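Bedroom Day at the Sturko House

Friday was bedroom day, and we took our sweet time over it. The old bed got stripped and made up again, the floor got a good going-over, and the window stayed open all morning – I do love a room that smells of fresh air!

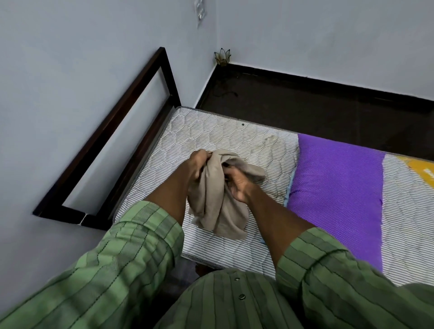
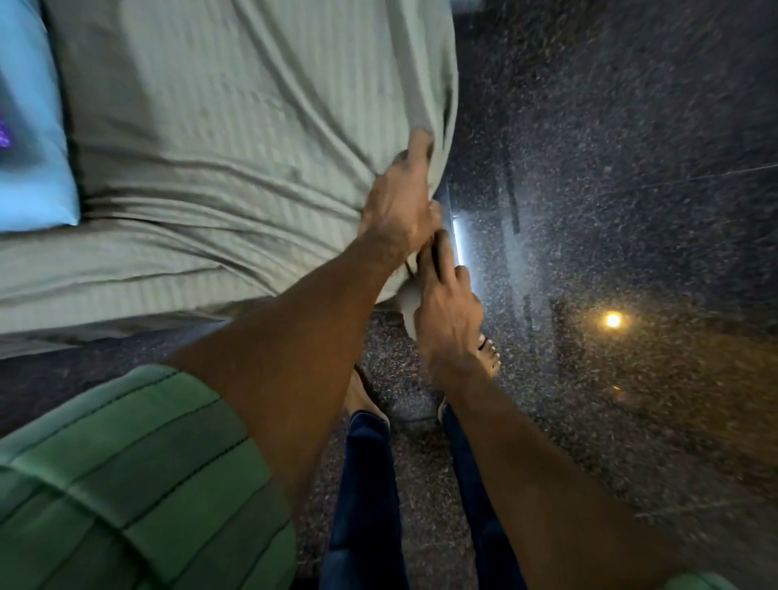
Beige cloth over the striped mattress in the first one, with the purple pillow close by. In the second, a hand on the hanging edge of the sheet and another down by the sandals.

Next up: the hall closet

We have 27 hangers in there and, I'm afraid, 40 coats, so bring your patience and a cup of something warm.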